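Bench notebook, back room: sorting the tableware samples
August 17, 2018

Black table against the white wall today, organizer tray at the back, first plates out of the box. 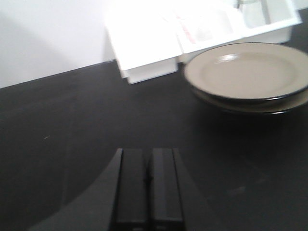
What I was trying to get done

Mostly I wanted the black table back to being a place where things get looked at. Over the last few weeks it turned into a shelf. Stuff comes in, stuff gets put down, somebody puts something on top of it, and then we all walk past it until a customer asks where their sample is. So: everything off, wipe it, and only bring back what belongs to the tableware order. The wipe was a quick one, I'll admit, and black shows every smudge. If anybody has a cloth that doesn't leave more marks than it picks up, please leave it by the sink with a note on it.

The white organizer tray stays. I went back and forth on this because it takes up a good bit of the wall side, but the compartments are really handy for the little things that come along with the dishes (cards, slips, the small containers) and when they don't have a place they end up in my apron. Keep it pushed to the wall so the front part of the table is free for plates. Papers go in the middle, lying flat. The clear container goes in a compartment standing up, and please don't move it to the front of the table, it's see-through and I have already put my elbow into it once this month!

The plates

These are the taupe ones with the dark brown rim. Beige, taupe, I keep writing both. The Storkum sheet calls the color "oat" and the Domínguez invoice calls it "sand," so when you search the order file try all four words before you come and tell me it's missing. I wrote "taupe" on the shelf label and that's the one we're sticking with in here.

I like them a lot, more than I thought I would from the catalog. Wide and shallow, so a saucy dish would spread out nicely, but I wouldn't want to carry soup across a dining room in one. The glaze is smooth and it catches the light from overhead in one bright little spot, which drove me a bit nuts while I was trying to compare the color with the last batch. Tilted one toward the door and the spot went away. Next time I'll do the color check by the window before lunch and skip the overhead light.

The rim is the thing to look at. On the April batch the brown got thin in places and you could see the lighter clay coming through at the edge. I ran a thumbnail around the first plate out of the box today and the second one too, and both felt even all the way. Two plates is nothing, I know. But I was happy to see it after the spring.

Stacking: keep the stack low on this table. They sit inside each other fine, with the lower one poking out a little if you don't line them up, and it's tempting to keep piling. The finished ones go on the shelf with felt between them. The felt circles are in the drawer under the tape, and yes, we cut them too big, and no, I'm not trimming 446 circles. They work.

Box count, from the delivery slip

Slip says 446 pieces in this delivery. The full order is 1,163, so the rest is still somewhere between Domínguez and us. I called this morning and got the nice answer, which was "next week." I've heard next week before. Put it on the board anyway.

I'm opening 20 to check by hand before we sign for the lot. That's what we did in the spring and it was enough to catch the thin rims. If the first 20 are clean I'll sign. If there's a bad one I'll open another 20 and be grumpy about it.

What to check on each plate (same as last time, copying it over so it's in this book too):

Rim, all the way around, finger and then eye.
Inside glaze for pinholes. Side light works best.
Foot, for rough spots. Drag it gently across the gray test cloth, it'll snag if there's a burr.
Rock it on the table with two fingers. A little movement is okay, a clack is a reject.
Write the result on the sheet before you pick up the next one. I mean it, I lost track in April and had to start over.

Table notes

The black top is good for rims that are light and pretty bad for rims that are dark. I had forgotten. With the brown edge against the black surface you lose the outline in the shadow in front, and a chip could easily hide in there. I tried a sheet of white paper under a plate and it helped right away, so I'm going to tape down a bigger piece of white card on the right-hand side and do the rim check on top of that. The tray is white against a white wall, so that end of the table goes the other way and turns into one big bright blur when the light's on full. Can't have everything. I might put a strip of colored tape along the front of the tray so I stop setting things down on its lip.

Somebody asked if we should move the whole thing to the long bench. I'd say leave it. The long bench wobbles, and the rock test is useless on a table that rocks by itself (ask me how I know).

Things that don't live here anymore: the glue, the box cutter, the Trutisetti catalogs, the mug with the screws in it. Catalogs are on top of the cabinet. The mug is on the windowsill until its owner comes to get it.

Nudo bowls

These are supposed to go out with the plates, same table setting, but they haven't been opened yet and I don't want them on the table together. Last time the bowls and the plates got checked side by side, we ended up with one sheet covering both and it took forever to work out which reject was which. Plates first, all of them, sheet filed, then bowls.

I do want to try one bowl sitting on one plate once the checking is done, to see how the foot fits inside the rim. The customer asked whether it slides. I said probably not, and now I'd like to know for real before they find out at a dinner.

Where I stopped

Table's set up, list is copied, labels are written. I ran the thumbnail check on the first two and then the phone rang, so I haven't put either of them on the sheet yet. They need to go through the full list with the rest, don't count them as done.

Still to do:

Tape down the white card, right side.
Find the gray test cloth, it was on the hook and it isn't now.
Finish the 20 and sign or don't sign.
Ask Storkum if "oat" is the same glaze as last year or a new one with an old name. The new batch looks a touch grayer to me but I was standing under the bad light.
More sheets for the clipboard, we're down to the last couple.
Felt drawer sticks. Wax or sandpaper, whoever gets to it first.

If you're in before me on Monday you're welcome to start, just use the pencil on the string and write your initials in the last column.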